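Keeping a Town's Sound Archive Within Reach

2024-02-09

The Skostdale Oral History Service occupies the upper floor of the former Gedska savings bank, above the public reading room. Its collection began as a shelf of cassettes recorded by a local school and has grown to more than 2000 hours of speech, most of it from residents who worked in the Gidine textile mill or lived in the streets built for its employees. The head of the service, who has held the post since the collection moved to its present address, spoke with the newsletter about how the recordings are cared for, who uses them, and what the coming year will bring.

The service has a staff of two. Asked how so small an office manages so large a collection, the head of the service pointed to decisions made long before the present staff arrived.

"The people who made the first recordings wrote everything down," the head of the service said. "Every cassette had a card with the speaker's street, the year of the interview, and a short list of subjects. We still rely on those cards every working day. A recording without a card can take us a week to place, and we have a few that we have never placed at all."

The original group numbered 106 tapes. All of them have now been transferred to digital files, a task completed in December after several interruptions. The tapes themselves have been kept. They are stored upright in a cool room on the north side of the building, and each is wound through once a year.

According to the head of the service, transfer was slower than the public tends to expect. "A one-hour tape takes one hour to play, and then it must be checked against the card. If the tape has stuck or stretched, we stop and start again. We had one interview with a loom fixer that needed four attempts before his account of the mill flood could be heard from beginning to end."

Interviews are still being added. The service records new speakers at home or in the reading room, as they prefer, and sessions are limited to an hour and a half. Speakers receive a copy of the recording and a written summary, and they may ask for any passage to be closed for up to 30 years.

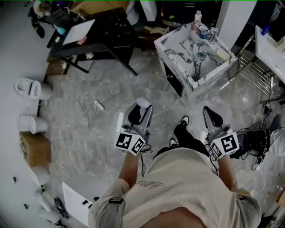

What happens when a family asks for a recording to be withdrawn?

The recording is closed to the public on the day the request arrives, and the service then meets with the family to agree on terms. "In most cases the concern is one name or one story," the head of the service said. "We can close four minutes and leave the rest open. Where the family wants the whole interview closed, we close it, and we set a date to speak again."

Requests to listen come from several directions. Family historians make up the largest group, followed by students from the Rojanasak School of Design, who visit each fall to study the language weavers used for patterns and faults. Many of those words do not appear in printed glossaries. The service has compiled a word list of its own, available at the desk, and corrections from former mill employees are welcome.

The head of the service spoke with particular interest about accents. "The oldest speakers in the collection have a way of saying the name of this town that is no longer heard on the street. It has two syllables in their mouths and three in ours. A visitor can read a hundred pages about the mill and never learn that — it has to be listened to."

Funding for the cool room has been confirmed through the end of next year. The service has applied for a further grant to pay for transcripts, beginning with the interviews that are requested most often. At present fewer than half of the recordings have a full transcript, and listeners who are hard of hearing must depend on the summaries.

"That is the gap I would most like to close," the head of the service said. "We hold these voices on behalf of the whole town, and part of the town cannot use them."

The listening desk is open on weekday afternoons. Visitors are asked to write or call ahead with the name of a speaker, street, or subject so that files may be prepared. Headphones are provided, and there is no charge for listening. Copies for personal use may be ordered at the desk, except where a passage has been closed.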